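3.2 Workspace

The Purnow arm was assembled in Vinh Châu's spare room, on evenings when Ngọc Ninh could be persuaded to hold the other end.

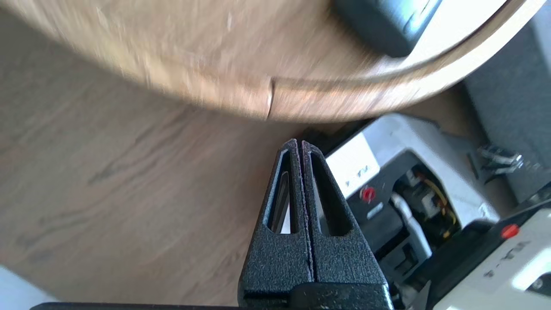
Printing the fingers took 83 hours, most of them spent on fingers we no longer discuss. The final pair is slotted to save filament and closes to a narrow seam.

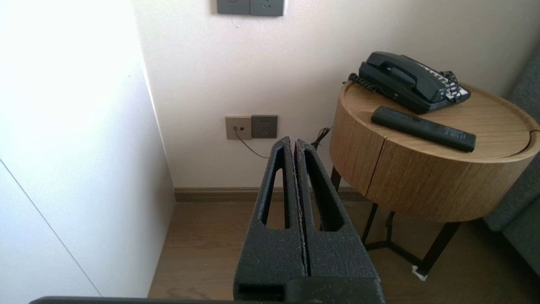
Figure 2. The gripper, closed, near the side table.

Our task set was drawn up with similar grandeur. Of 191 attempted reaches, the ones we cared about ended at furniture. A round table offers no corner to align with, and the remote control lying in front of the telephone became our reference target. Aniela Malinowski proposed a calibration board, and was outvoted on cost.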